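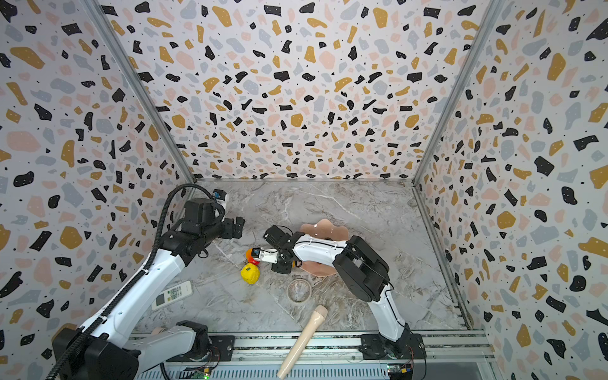

Two-arm tabletop cell with aluminum rail mount and three patterned side walls

Trevow Two-Arm Bench Kit

I get asked what a two-arm cell costs more often than anything else, so let me put the numbers up top. The full kit is $3,451 and the one-arm version is $1,932 (same rail, same walls, and yes, you can add the second arm later). Shipping is $70 flat, and I usually get a kit out the door in 36 days.

I'm Gearóid Mac Carthaigh, I put these together myself, and I've watched plenty of people blow the whole budget on arms and then have nothing left for the bench! So please plan for the boring stuff too. Both arms bolt to one aluminum rail along the front edge, and you'll want a table that doesn't wobble when they both move at once. Mine has a gray marble-pattern top and I love it, but any solid flat top will do.

The walls come with the kit. Terrazzo is the pattern I keep in stock – flecks of mustard, peach and gray-blue on a pale background – and Kanyarat Saithong, who does my orders, can swap in plain white if you ask before we cut.

Things you'll still have to buy:
A computer
A power strip with a switch you can reach
Spare gripper fingers (get two sets, trust me)
Stuff to pick up

That last one is cheap and a lot of fun. A toy lemon, a ball, a glass bowl, an old remote control, a scalloped plate, whatever's in your kitchen drawer. Mix shapes and sizes. Clear glass is a pain for most cameras, so keep a bowl around if you want a harder test.

The control boards sit out in the open at the front, wires and all. I like being able to get at them, but if you have kids or a cat, add the Balo cover to your order and I'll pack it in the same box.

Lead times tend to stretch in October, so order early if you're spending this year's money before it disappears.

Prices last checked 2022-02-07.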